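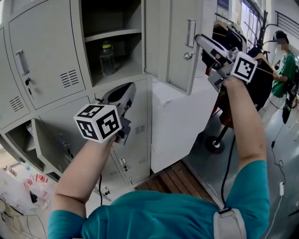
Figure 2.1. Gathering examples at a bank of lockers, with one hand-held gripper in each hand.

Chapter 2
Where Examples Come From

If you have ever taught a child to open a stubborn door, you know how little of the lesson is spoken. You do it once, slowly, and then you do it again from the other side – and somewhere along the way the child's own hands take over. The learning systems in this book are taught in much the same way, and this chapter is about the patient, sometimes rather dull business of doing the showing.
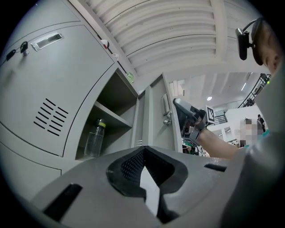
Our running case is the locker task, which Byung-chul Bae set up for his students at Modville and which I have borrowed, with his kind permission, ever since. The goal was 200 examples of opening a door and handling whatever stood behind it. Simple enough, you might think! But a learner that has only met one door, approached from one spot at one pace, will know precious little about doors, and so most of our planning went into variety. 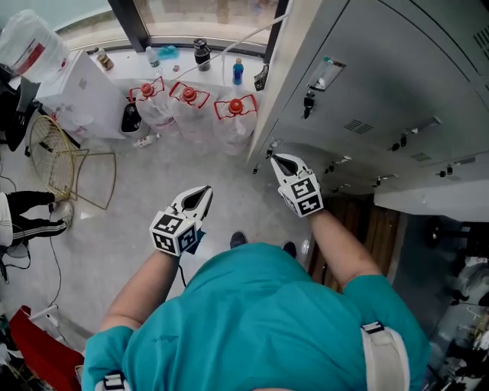

We will come back to that word often. Change where you stand. Change which hand goes first. Keep the slow attempts and the clumsy ones too, as long as they are labeled fairly, and write your notes the same day, while you still remember why attempt 17 went the way it did. (I have lost more good data to poor notes than to poor equipment.) 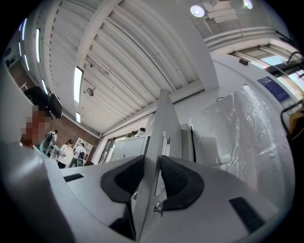
Figure 2.2. The wide view from a gripper's own camera, with its two black finger pads in the foreground.

Before reading on, take a sheet of paper and write down every step you go through to open a cupboard at home. Keep the list handy, as we will need it in Section 2.1.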